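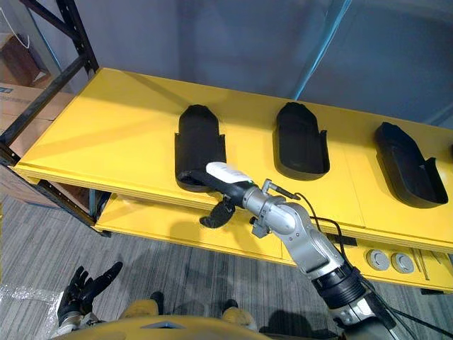 # Pedamlow bench and shelf system, long-term review

The Pedamlow is a modular workshop bench sold flat-packed by Trusilau, with matching shelf units that bolt to the rear or stand alone. I have been using a two-panel bench and one shelf unit since July for shoe repair and light leatherwork. The review covers assembly, load, surface wear and the joint between panels, which gave me the most trouble.

## What was tested

- Two bench panels, standard depth
- One shelf unit, three boards
- One set of levelling feet, fine thread
- Finish: matte powder coat

I paid for everything. Trusilau lent nothing and has not seen this text.

## Assembly

The instructions are a single folded sheet with exploded drawings and no words. Step four shows the rear rail the wrong way up. If you follow it, the bolt holes line up but the cable slots end up facing the wall. I had to undo eight bolts. Eyvindur Sveinbjörnsson, who owns the older Vídalín bench from the same maker, tells me the same drawing was wrong on his sheet.

Bolts are M8 with captive nuts. One captive nut spun in its seat before it reached torque and had to be held with thin pliers. The supplied hex key is soft and should be replaced with a proper one before you begin. Allow an afternoon for the bench and another hour for the shelf.

## Levelling

The feet adjust over 30 mm. On my floor, a sloping concrete slab, this was enough with little to spare. Lock nuts are supplied and hold well. I check them monthly with a spirit level and have had to correct one corner once.

## Load

Trusilau rates the bench at 200 kg, evenly spread. I have no means of testing to that figure. A cast-iron last stand and a hand press on the left panel gave no deflection I could measure with a steel rule across the span. Hammering on the last stand does set up a ring in the frame. A rubber mat under the stand cured most of it. A strip of felt between the rear rail and the wall took care of the rest.

The shelf is less stiff. With boxed soles on the middle board, I measured a sag of 2 mm at the centre. It has not increased. Heavy stock should go over the uprights.

## Surface

The coating resists contact adhesive well. Dried spots roll off with a thumb or a crêpe block. Solvent cleaner dulls it after a minute or so, leaving a patch slightly darker than the rest. Knife marks go through to the metal if any pressure is used, so a cutting mat is needed for all blade work.

Glare is low, even under a strip light directly overhead, and black thread and dark offcuts are easy to find on it. I would choose the same finish again for that alone. 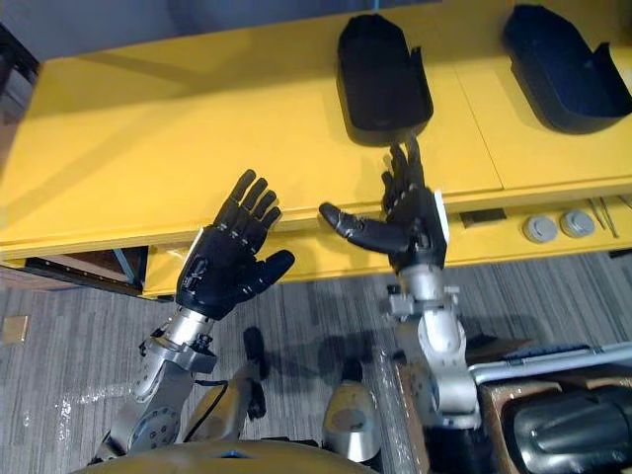 *Two black trays on the yellow top.*

## The joint

Panels meet edge to edge and are drawn together from beneath by three cam fasteners. When new, mine had a step of 0.4 mm at the front and nothing at the back. A straight edge rocks on it. For general work this does not matter. For skiving, where the leather has to lie dead flat, I keep to one panel.

Dust collects in the gap. Wax filler kept it out for a few weeks and then cracked. Shadi Hattar suggested a bead of clear silicone, wiped flush, and that has held so far. It will have to be cut out if the bench is ever taken apart.

## Running count

I log the jobs done at each bench, mainly to know when to change machine oil. The count for this one stands at 2,624 pairs. At more than 3,000 I expect to replace the front edge trim, which is scuffed where my apron buckle meets it. The part is listed as a spare.

## Compared with the Tedon

The Tedon is cheaper and comes with a drawer as standard. Its top is a single piece, so there is no joint to fuss over, but it will not go up a narrow staircase. Its feet have coarse threads and no lock nuts. I used one for two years and the left rear foot crept constantly.

## Ratings

| Item | Mark out of 10 |
|---|---|
| Assembly | 5 |
| Stiffness, bench | 9 |
| Stiffness, shelf | 6 |
| Surface | 8 |
| Panel joint | 5 |
| Spares | 8 |

Recommended for seated or standing bench work where access is tight. Buyers with a wide doorway and no need for a second panel should price the single-panel version first.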